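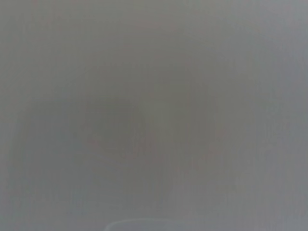

OK, hi everybody, can you hear me in the back? Good. I'm going to talk about bread starters and why I killed four of them before one lived. (Pause, let people laugh or not.)

Start with the Larkum story. I moved there in July, no AC, and my starter went sour in two days flat. I kept feeding it at breakfast because the book said breakfast! By dinner it was soup. Liên Đồng told me to quit reading and go smell the jar - best advice I ever got.

Slide two. Ask who bakes at home. Then ask who weighs their flour. Fewer hands, I bet.
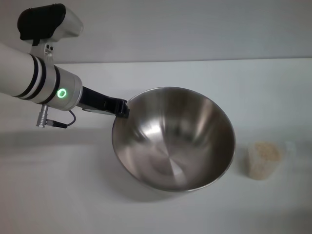 A big stainless steel mixing bowl, held by the rim.

Go bigger on the bowl than you think. Dough needs room and so do your knuckles. My big batch is 700 grams of flour, and I mix it with one wet hand and keep the other one clean for the phone.

Folding: four folds, half an hour apart. Skip the windowpane test unless somebody asks. Tainá Meireles does six folds and we argue over it every time, so wave at her if she's in the room.

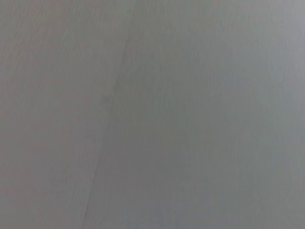
Now the cold proof. Overnight in the fridge, lid on, bottom shelf. I've gone as long as 27 hours and the crust was great, the crumb a little tight. Bring up rye here if we're running ahead - otherwise go straight to ovens and the Padilla loaf.

Questions. Recipe sheets are by the door.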